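Handheld gripper, left unit — jaw does not close evenly
Vilcombe service log
Opened 5/5/21
Status: open, waiting on parts
3 comments
2 shares

Reported problem

Left finger lags the right one on closing. With a thin object the right pad gets there first and pushes it sideways before the left pad arrives. Light boxes and tins turn in the jaw when lifted. The right-hand unit of the pair does not do it. The operator reports it got worse over a week of bedroom runs.

First checks

Powered down and moved the fingers by hand. Right finger swings freely. Left finger has a tight spot near the last third of its travel and a small amount of side play at the pivot. No cracks found in either finger. Pads are seated and the screws at the pivots are all present.

Cleaned both pads with a damp cloth and let them dry. Ran 10 open and close cycles with nothing in the jaw. Left finger was late on 7 of them. Swapped the pads left to right and ran the same test, same result, so the pads are ruled out.

Step 1 — pivot screws

Backed off the left pivot screws a quarter turn each. The tight spot went away but the side play got worse. Retightened one at a time, moving the finger after each one. The inner screw is the one that binds it. With that screw just snug, the finger moves freely and the play is acceptable. Put a dot of removable thread locker on it. Do not use the permanent kind here, the plastic around the screw will not survive the next removal.

Ran 10 cycles. Late on 3. Better but not fixed.

Step 2 — linkage

Took the cover off. Found lint and a few long fibers wrapped around the left link pin. These units spend most of their time over blankets and quilts, and the cover gap on that side faces down when the operator reaches across a bed. Pulled the fibers out with tweezers, wiped the pin, and put one drop of light oil on it. Wiped off the extra.

Checked the right link pin at the same time. Some lint, much less. Cleaned it too.

Ran 10 cycles, none late.

Step 3 — zero position

The finger position readings were off after the screws had been moved. Redid the zero with the jaw fully closed and the pads touching lightly along their whole length. If you squeeze the pads hard during zeroing, the closed reading comes out wrong and small objects show up as no object. Saved the new zero and restarted the unit. Reading held after the restart.

Step 4 — test over a bed

Bench cycles do not load the fingers, so the unit went back to a furnished room for a proper try. The objects for this check are a tin box and some bead bracelets. The tin tests whether the two fingers arrive together. The beads test whether the pads meet at the tips. Approach from above, close slowly, lift a hand's width, hold, set down. Keep the cover gap turned away from the bedding.

If the tin turns as the jaw closes, stop and go back to Step 1. If the tin is fine but the beads slip out, redo the zero.

Parts

New left link pin and bushing requested from Esum. The old pin has a visible wear line where the fibers were running. It is usable for now. Order 2 sets so there is one in the drawer.

Comments

Comment 1, Grirkora bench: We saw the same wear on one of ours. Cleaning held for a while and then the lag came back. Replace the bushing even if it looks good, the pin alone did not do it.

Comment 2, Vilcombe: Noted, bushing added to the order. Until it arrives, the left unit gets its cover off and the link pins cleaned at the end of each day it is used on bedding. Write the cycle count on the card in the case. Anything late in 10 cycles gets logged here.

Comment 3, Chacko site: Can we keep using the pair for bedroom work in the meantime? We have rooms booked into June and the spare pair is out on loan.

Reply from Vilcombe: Yes, as long as the daily cycles stay clean. Stop if the side play comes back. Leave the ticket open and send the old bushing back in a bag with the ticket title on it — we want to measure it before it goes in the trash. 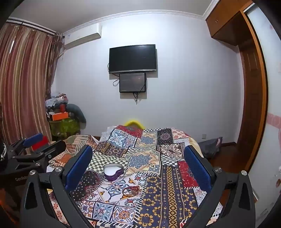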